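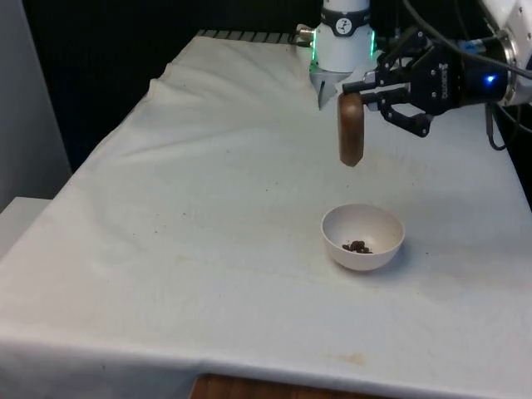

Figure 2. Black gripper with the wooden tool over the bowl, second arm parked behind it.

Section 2: Setting the table and teaching the first pickup

If you've made it through Section 1, you have two arms bolted down, both of them talk to the Mondgate controller, and nothing is on fire. Great! We're going to put a cloth on the table, put a bowl on the cloth, and get the black gripper to hold a wooden tool over the bowl without knocking into its neighbor. It sounds like ten minutes of work. My first go took a whole evening, mostly because I did the cable part last, so please do it in the order I give you.

I wrote this for our bench at the Lulberg shared workshop, but I've also run the same steps in my garage with one arm and a door laid over two sawhorses. If your gear is different, keep the order and swap in your own numbers.

What you need on hand

A plain white cloth big enough to hang over the front edge of your table
A shallow bowl with a rounded rim, light in color, nothing fragile
A short wooden tool (spoon, scoop, whatever you want the gripper to hold)
A small handful of something dark and crumbly to go in the bowl. I've used coffee grounds and potting soil, and I like the grounds better for the smell
Hook-and-loop cable straps
Low-tack tape and a pencil
The stop button from Section 1, plugged in and tested

CAUTION: Test the stop button again before you start. Yes, even if you tested it this morning. Press it while an arm is moving slowly and make sure the arm quits. If it doesn't, go back to Section 1 and don't go any further today.

2.1 Laying the cloth

1. Put both arms in their park position and switch the Mondgate controller to Hold. Leave it there until I tell you otherwise.

2. Spread the cloth from the back of the table toward you. Keep it clear of anything that moves or that you need to unplug later. On my table there's a metal rail along the back, and I let the cloth bunch up in front of it.

3. Let the front edge hang down over the table edge. A few inches is plenty. If it reaches your knees you'll end up dragging the whole thing onto the floor when you stand up (ask me how I know).

4. Smooth the middle with your forearm. Creases out toward the sides are fine. You only need a calm patch where the bowl will sit, plus a hand's width all the way around it.

5. Tug gently at two corners. If the cloth slides easily, tape it to the underside of the table.

Note: Don't iron the thing. I did that for the first month and it made no difference that I could find. Specks and old stains are fine too, as long as they aren't under the bowl, where you'll be putting your pencil mark.

2.2 Taming the cables

Do this part before you touch the bowl! I mean it. All the positions you're about to save depend on the arm being able to get there, and a cable that snags will make you redo every one of them.

6. With the controller still on Hold, follow each cable with your fingers from the gripper back up the arm. You're feeling for twists, tight bends, and spots where one cable has looped itself through another.

7. Strap the cables to the arm above the wrist, snug but still able to slide. I use Eskildsen straps from the workshop shelf because they come off without a knife. Any soft strap will do.

8. Leave slack at the wrist. The wrist has to turn and the cable has to go with it. Too little slack and it pulls on the connector, too much and you get a loop hanging over the table. I always err on the side of too much, and then I keep an eye on the loop.

9. Look at any loop that hangs down and picture the lowest spot the arm will reach. If the loop could catch the rim of the bowl, pull it up and strap it again.

CAUTION: Never tie the cables of one arm to the other arm. It looks neat when they're parked. It stops looking neat very fast.

2.3 Placing the bowl

10. Set the bowl on the flat patch, well in from the table edge and within easy reach of the arm with the black gripper. Don't center it between the arms. It's tempting, and it puts both grippers in each other's way for no benefit.

11. Draw a light pencil line on the cloth around the foot of the bowl. When somebody bumps the table you can put it back where it was without re-teaching. If you hate writing on cloth, four little bits of tape do the same job.

12. Put your crumbly stuff in the bowl, in a little heap in the middle. You don't want it spread up the sides. A tablespoon is loads.

13. Give the table a knock with your fist. If the bowl creeps, stick a dab of poster putty under it.

2.4 Getting the tool into the gripper

This bit is by hand, with the arm holding still. Teaching the arm to pick the tool up by itself comes in Section 4, and you'll be much happier doing it after you know how the grip feels.

14. On the controller, choose the arm with the black gripper and set its speed to the lowest setting. On my panel that's marked 2. Leave the other arm locked out completely.

15. Jog the arm up and over until the fingertips are well above the bowl, high enough that the tool will clear the rim with room to spare. Nudge, stop, look, nudge again. No prizes for speed.

16. Open the gripper. Hold the tool between the fingertips so that it hangs straight down, rounded end toward the bowl, and keep your own fingers on the part that isn't going to be squeezed.

17. Close the gripper in small steps until you feel it take the weight, then let go. Give the tool a tiny wiggle. It should feel firm, with no creaking. If it tips when you wiggle it, open up and move the fingertips closer to the middle of the tool.

CAUTION: Pinch hazard, obviously, but I'm putting it in writing because I've done it. Small grippers look friendly. They aren't trying to be mean, they just don't know you're there. Use the step close, never the full close, whenever a hand is near the fingers.

On grip force: I set mine at 40 on the controller's own scale for a smooth wooden tool, and I come down from there if the wood starts to show marks. That number belongs to my setup. Start low on yours and go up until the tool stays put. For anything to do with the limits of the gripper itself, go by the booklet that came with it, and ignore me.

2.5 Parking the second arm

The second arm isn't doing anything yet, but it still takes up room, and it's the one I forget about. Mine lives toward the back of the table, higher up than the working gripper, with its fingers angled down. It can sit pretty close to the action like that, so you have to know exactly where it is.

18. Unlock the second arm, lock the first, and jog the second one up and toward the back. Close its fingers so nothing sticks out to the sides.

19. Crouch down and look from table height. From above, two grippers can look like they're touching when there's a good gap between them. From the side you might find out there's no gap at all. Check both views.

20. Save the position as REAR PARK and lock the arm again.

21. Check the indicator lights on both arms against the chart in Section 1. If either one shows something that isn't on the chart, press stop and sort that out first.

Note: If your power supply is the little Arnivetti unit like mine, give it 2000 milliseconds between unlocking one arm and jogging it. There's a field for that in the controller menu, under Delays. Before I filled it in, the first nudge after unlocking was always jerky, and with a tool dangling over a bowl that's no fun.

2.6 Saving the hover and trying a short drop

22. Back to the first arm. With the tool hanging over the bowl, save the position as HOVER. Line it up with the rim or with the middle, whichever you like, as long as it's high.

23. Jog straight down in small steps until the rounded end is inside the rim and just above the heap. Save it as LOW. Don't touch the bottom of the bowl! The arm won't notice and the bowl will.

24. Jog straight back up to HOVER.

25. Keep one hand on the stop button and run HOVER, LOW, HOVER at the lowest speed. Watch the cables the first time and the tool the second time. You can't watch both, I've tried.

26. If all of that went fine, let it run 17 times in a row while you stand there. After the last one, look at the pencil line around the bowl and at how the tool sits in the fingertips. If either one has shifted, go back to step 13 or step 17.

If something's off

The tool swings at the bottom of each move: lower the acceleration before you touch the grip force.

The cloth creeps toward you: something is dragging on it, usually the cable loop. Back to step 9.

The arm refuses to reach LOW: check that you didn't save HOVER twice under two names. I've done it more than once and blamed the motors each time.

The bowl rocks: there's a fold under it. Lift, smooth, put it back on the pencil line.

When you're done for the day, take the tool out by hand (step open, hand under it), park both arms, and set the controller to Hold before you shut off the power. Leave the cloth where it is, since Section 3 starts with the same table.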